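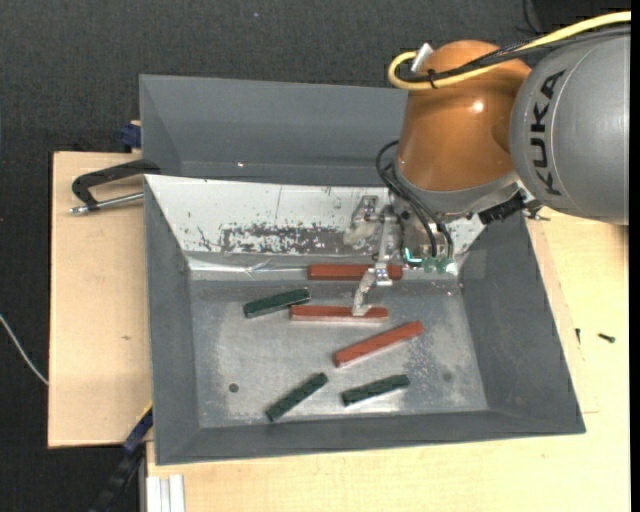

Bin picking notebook, February, started 8:40

Goal for today: get the planner to stop rejecting grasps on blocks that lie close to the bin walls. Same cell as before, KUKA arm, parallel grasp sampler feeding the Groltby planner, six blocks in the bin, red and green mixed. Perception is the Pulov segmenter, weights unchanged from last entry.

Baseline first. Ran the sampler offline on the logged clouds, no arm motion. 1,831 candidates survive the width check across the whole log. After the collision check against the bin model very few are left for anything near the far wall. The blocks in the middle are fine. So the sampler is doing its job and the collision check is throwing the grasps out.

Dumped the rejected ones and colored them by which geometry pair triggered. Nearly all are hand bracket vs. far wall. Looked at the bin mesh in the planning scene and the walls are modeled as boxes standing straight up from the floor outline. The real walls slope outward, so we lose a wedge of free space all the way around. Don't know who built the box version. It may have been me.

10:15
Replaced the four boxes with sloped panels. Took the wall angle off the bin with a gauge at two places per wall and used the steeper number. Kept 6 mm padding on all of them. Also added the rear bin as its own object. It wasn't in the scene at all before, and the planner was free to swing the wrist through it on retreat.

Clamps are in as plain boxes, oversized. If anyone moves a clamp, edit clamps.yaml and reload the scene, the poses are typed in by hand.

Reran the same log. Candidates near the far wall now survive, and the first block I checked by eye had a usable one with the approach tilted toward the front. Cycle time for the collision check went up a little, not enough to care.

11:30
Second problem, separate. The segmenter merges a red block and a green block when their ends are close together. It returns one long mask, and the sampler then puts a grasp right in the middle of it, at the joint. Tried three things:

- Raised the color edge weight in the post step. Splits the pair, but also splits green blocks in two, because the mottling on them reads as edges.
- Length prior: reject any mask longer than the red block model plus margin, and resegment inside it with two seeds. Works on all the merged pairs in the log. Red and green have different lengths, so the prior has to use the longer one.
- Raised depth threshold. No use, the two tops are close to level.

Keeping the length prior. It's behind the flag split_long_masks, default on. Cap on resegment time is 200 ms, then it gives up and marks the mask as do-not-pick.

13:50
Depth noise on the bin floor. Worn metal gives patches of bad returns, and the reflective strip at the far floor edge is worse. A phantom cluster shows up along the strip in a good share of the clouds. For now I subtract a floor plane fitted on the empty bin and drop clusters under 400 points. That kills the phantoms in every cloud I looked at. The risk is dropping a real block that is mostly hidden, so I log every dropped cluster with its centroid. Check the log before trusting it.

Matte tape over the strip would be simpler. Ask Aksel Ladefoged whether the strip has to stay.

15:20
Hose and cable bundle: the planner still has no idea it exists. The wrist joint limit in the config is tighter than the real limit to protect the loop, which is a crude way to do it and costs us some grasps with the hand turned. Started a capsule chain attached to the wrist link, not finished. Left on branch wrist-bundle, does not build against the current Drellorar release.

To do
- Far wall panel: confirm slope with the bin reclamped
- Run the new scene on the arm at low speed, one person at the stop
- Finish capsule chain or delete the branch
- Write to Hollmann re: timestamps drifting between the depth driver and joint states
- Move scene files out of my home directory

Comments (3)

aksel.l: Strip can go as far as I'm concerned. Tape is in the second drawer.

mreyes: Does split_long_masks touch the training export? I got fewer instances than masks this afternoon.

aksel.l: It shouldn't, the export reads the raw masks. Check whether your copy is also dropping small clusters.

Search notebook Go Advanced

Contact the lab wiki admin | © Cell software group | Back to top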